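Chapter 7
What the Quote Leaves Out

Before you read this chapter, find a quotation for any piece of automated equipment your plant has bought or thought about buying. An old one will do. Keep it beside you and mark every line that describes work somebody in your own company would have to do. Most readers finish with a clean page. The work is there all the same, and this chapter is about finding it before the purchase order is signed.

7.1 A price is the start of a budget

Pranier is a mid-sized maker of packaging film. In the spring of 2018 its managers asked for a plan to put a mobile robot in the electrical rooms at the Bralluston plant. The robot would make the rounds, read the meters, check the lamps on the cabinet doors and, in a later phase, work handles and switches so that a person would not have to stand in front of the panel. The supplier, Tendomis, had given a good demonstration. The plant manager liked it. The first draft of the budget had two lines, one for the robot and one for training, and it reached the desk of Gintarė Baranauskienė in purchasing on 23 May 2018.

She sent it back with a note: "Who is paying for the doors?"

It was a fair question. The plant had 267 cabinet doors in its electrical rooms, bought over many years from several builders. Handles differed. Some were recessed, some stuck out, some needed a key. The demonstration had used one type of door. Tendomis had written that other types could be "supported through configuration," a phrase that has cost a lot of companies a lot of money. When Baranauskienė asked what configuration meant in hours, she was told it depended on the door.
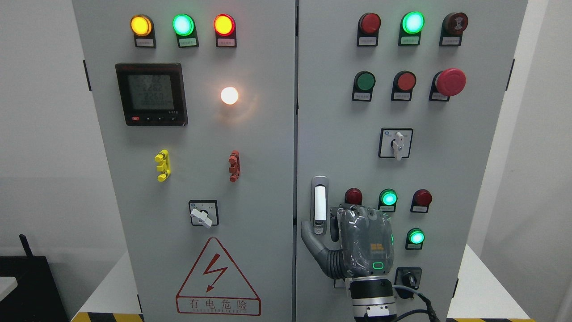 Of course it depended on the door. That was her point. If each type had to be taught, tested and signed off, then the count of types was a budget figure, and the draft didn't have it. An intern walked the rooms in June and came back with 23. Several were so alike that you had to open them to tell the difference, and whether the robot would treat them as alike was one more thing the supplier could not say in advance.

7.2 Reading and reaching are two purchases

Beginners tend to budget for a robot as if it were one machine doing one job. The Pranier plan held at least two. Reading a panel means getting a camera in front of it and turning what the camera sees into a record. Reaching for a panel means putting a hand near equipment that may be live, often with an emergency stop within the same arm's length. The second job brings in the safety officer, the insurer and whoever is answerable for the production line on the other side of that cabinet. It also brings questions that sound small. What happens if the hand brushes a selector switch on the way to a handle? Who may authorize a retry? Does a protective cover on the hand change its grip, and how often does the cover get replaced?

None of these is a reason to say no. Each one is a reason to price the two jobs apart, and to be suspicious of any proposal in which they can't be separated. Ask what the reading job costs alone. Then ask what it would cost to do the reading with fixed cameras or with meters that report over the network. Kairys, a consultant brought in for the Pranier review, found that for one group of cabinets the networked meters paid back sooner than any version of the robot. His report was not popular.

7.3 The demonstration problem

A demonstration shows that a task can be done. Your budget needs to know how often it will be done without help, and a single showing says very little on that. Pranier asked for a trial of 2875 handle attempts, spread over day and night shifts, with every human rescue logged by length. Tendomis offered 66. The argument over that gap took longer than the rest of the contract, and it is worked through in section 7.5.

Notice who carries the risk while the argument goes on. If the buyer signs first and tests later, every failed attempt is paid for out of the buyer's maintenance hours, where it will never be charged to the project. Two years on, the robot looks cheap and the maintenance department looks slow. I have seen this in plants that were otherwise carefully run.

Terms used in this chapter

Rescue: any action by a person that lets the machine finish or abandon a task.

Site work: changes to doors, floors, lighting or labels made so that the machine can operate.

Acceptance trial: a test whose pass mark is agreed in writing before it begins.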